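Texting the Bus That May Not Come

The village of Dundberg has one bus, and for years the timetable at the stop was a work of literature. Two student programmers at Skuretti College spent a summer there and came home with Leka, a service that tells riders where the bus is by plain text message. It needs no app and no data plan, and it works on phones old enough to vote.
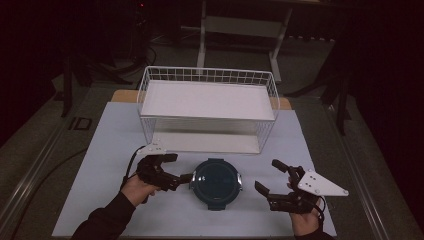 Drivers press a button at each of the 22 stops, and Leka texts anyone waiting farther along. A message costs riders nothing. In its first month the service had 200 subscribers, a few of whom never ride the bus but like to keep an eye on it.

Flulley, the next town over, joins in September. Its bus runs every 60 minutes, according to the sign. The students have asked for a look at the sign's sources.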